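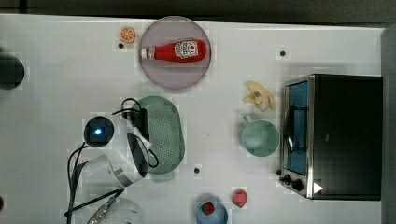

How long does it take to teach an arm to clear a table?

Longer than the rent on the workshop lasts, if you do it the way Wekesa does it.

Eleven at night and he was still at it. Jacket on, heater off, the heater tripped the breaker whenever the arm was powered. Facundo asleep in the good chair with his boots up on a spool of cable.

"Run 318," Wekesa said, to no one much. Typed it in. Hit go.

The arm woke up. Small click at the shoulder, then the next joint, then the wrist. They had named it Nel after the first one, the plywood one, which had also been called Nel and had burned. The blue light came on. It hung there over the colander, thinking, or whatever you call it.

"Ketchup," he said. "Come on. Ketchup off the plate."

Nel drifted left. Stopped. Drifted back.

"It wants the colander," said Facundo, eyes shut.

"It doesn't want anything."

"It's wanted the colander since July."

True, kind of. Every run for weeks, whatever you asked for, a little lean toward the green thing. Wekesa had blamed the lights. Then the camera mount. Then he rewrote the whole grasp planner over 2 bad weekends and it leaned exactly the same as before, only faster.

He killed the run. Pulled up the log. Numbers, numbers, a warning he'd been ignoring so long he'd stoped seeing it. Joint offset, out of range. He scrolled. Same warning in the run before. Same in the one before that.

"Did you re-zero the wrist after we changed the cable?"

Nothing from the chair.

"Facundo."

"Which cable."

"The long one. The Akow one you got from your cousin."

Boots came down off the spool. Facundo got up, scratched his neck, came over and looked at the screen for a good while. Then at the arm.

"I thought you did it," he said.

Wekesa put his forehead on the bench. The bench was cold. It smelled of flux and old coffee – mostly coffee. He stayed there and thought about the demo, which was at nine, and about the woman from Erkar who was driving around 30 miles to see it and had said on the phone, very kindly, that she didn't have long.

"Okay," he said into the wood. "Where's the jig?"

"Sukari borrowed it."

"Call her."

"It's eleven."

"Call her, Facundo."

She picked up on the first ring. She wasn't asleep either, her printer had jammed. She'd bring it, she said, but they owed her a spool of the good filament, and this time she meant it. Twenty minutes later she was there in a raincoat over pajamas, holding the jig like a cake.

It took the three of them until after one. Loosen, line up, tighten, check. Facundo held the flashlight and for once held it still. Wekesa wrote the new offset on his hand becuase the notebook was in the car. Sukari read it back to him twice.

Run 319. Click, click, wrist.

"Ketchup," Wekesa said.

Nel started moving. Not left. Facundo grabbed his sleeve and held on, and Sukari said shh, though the room was already quiet.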